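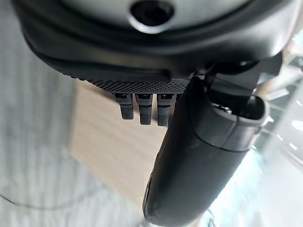
Where do the shared binders go now? In the low wood-grain cabinets beside the long white desk at our Findgate office.

Clarkico has been putting its paper files in better order, and it has been a lovely, slow sort of job (old folders do get you reading!). The plan covers 200 files and started in June, with the Qureshi project papers first in line.

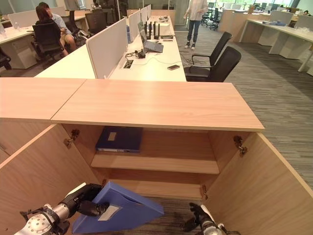
A bright blue folder in the lower compartment, with a navy one on the shelf above.

Each team gets one cabinet, and please do close the doors when you're done, as the walkway along the wall is a busy one and an open door takes up a good bit of it.

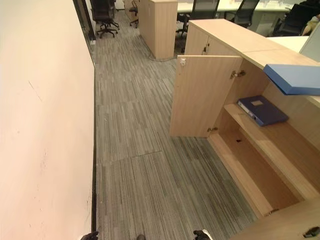
Newer papers will go on the upper shelves, where they're easier to grab, and anything older than 6 years moves to the Clarnow storage site.

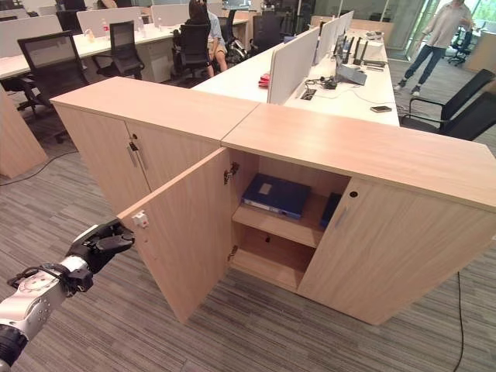 Dark blue binders on the upper shelf, with the lower space still free.

Labels and spare keys are at the front desk.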